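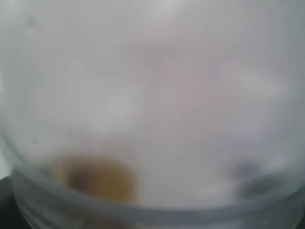 Frosted plastic at very close range.

Hymn 208, All Verses

30 Apr 2020

The hymn board at Pornley Chapel hangs to the left of the pulpit, and it has been wrong for most of its life. It was wrong the morning I was baptized, according to my mother, who recalls the congregation rising for a gentle hymn about the lamb and being handed, by the organ, a march. It was wrong at my grandfather's funeral. He would have enjoyed that, as he considered the board his personal enemy.

It is made of oak and has room for four hymns. The numbers slide in on cards, black on cream, and there have never been enough fives. When the chapel bought its present hymnal, the new book put the most popular Easter hymn at 575, and from then on the resurrection was announced each year with a five, a seven, and an S somebody had lettered on the back of a Sunday school attendance card. Visitors asked about it. They were told it was a five.

This spring the board is right every week, and there's no one in the pews to see it.

Obadia Kioko has played the organ at Pornley for 15 years. Since the doors closed he has been going in by himself on Saturday evenings to put up the numbers for a service that now takes place on the telephone. I asked him why. He said the board looked bad empty. I asked him again, hoping for something I could use in a magazine, and he said it looked very bad empty.

Kioko is a patient man with large hands and no small talk. He learned to play on a harmonium with a split bellows and still pumps his right foot when a tune gets exciting, though the Pornley organ has had an electric blower for decades. The organ was built by Ristić, a firm that went out of business shortly afterward. The two facts are not supposed to be connected. One stop, labeled Flute, sounds like a man blowing across a jug. Another is labeled Do Not, and he doesn't.

The telephone service works like this. You dial in, you say your name, and everybody says hello to you at once. Then our pastor, Neema Masanja, asks us all to mute ourselves, and perhaps half of us do. She reads the psalm over the sound of a kettle. She prays over a dog. During the second week she preached a fine sermon on the road to Emmaus while a man none of us could identify ate toast.

Then comes the hymn, and anyone who has tried to sing with other people over a phone line knows what happens next. The voices arrive when they arrive. The Hendry sisters (soprano, both of them, with opinions) finish a full line ahead. Someone out past Sanosow, on what must be a very long wire, is still on the first verse when the rest of us are sitting down. Kioko plays into a handset propped on the music stand, and what comes through is mostly pedal.

A cousin of mine, who attends a church with a coffee bar, suggested we try Clulto. Clulto puts the words up on your screen and mixes everyone's voices so they match, and it will raise or lower the key to suit you. I watched her church use it. It was very good. The singing was in tune and the lyrics faded in over a mountain lake. I came away with the feeling I get in a nice dentist's office.

Pastor Masanja did consider it. "I looked at the mountain," she told me. "I thought, we would all be wondering whose mountain it was." She grew up in a church where a song leader called out each line and the people sang it back, and she has a low opinion of seeing all the words at once. It lets you know how long you're in for.

So we kept the phone, and she added one thing. Before each hymn she now reads out the number the way it would stand on the board, a digit at a time. Two. Oh. Eight. Then she waits. You can hear pages going in kitchens all over the county, and that thin paper makes a sound I'd have told you I had never noticed. We took hymnals home in the last week before closing, one to a household, signed for in pencil. Mine has a peppermint wrapper at number 12 and, in the margin of an Advent hymn, the words "too high" in a hand I'm fairly sure is my grandfather's.

I had never thought much about the numbers. A hymn number is a dull piece of religious equipment, down there with the coat rack. But I've caught myself using them. My mother and I talk most evenings, and when the news has been bad she'll say, "Well, 208," and I'll say, "All verses," and we hang up. I couldn't tell you the last time either of us quoted scripture at the other without being sarcastic.

I asked if I could come along one Saturday, at a distance, and Kioko let me stand in the side doorway. He took down last week's cards and put them in the cigar box in order. He put up the new ones. He stepped back, went forward again and straightened the third row. The last hymn was 575, as it had been at Easter, at the request of about a dozen people who felt that they hadn't gotten a proper run at it the first time.

He held up the S. "Which way do you think?" he said.

I said I thought it went the way it always had. He turned it over to check the back, where it still says Present in blue ink, and slid it in. Then he sat down at the organ and played through all the verses, foot going, and I sang from the doorway, badly, a little behind.

More in Faith & Life
The potluck by mail
Why our steeple leans and why we have stopped asking
A short history of the long announcement
Letters: More on the green carpet

We use cookies to remember your reading preferences. By continuing to use this site you agree to their use.

Contact us | Subscriptions | Copyright 2020, all rights reserved | Back to top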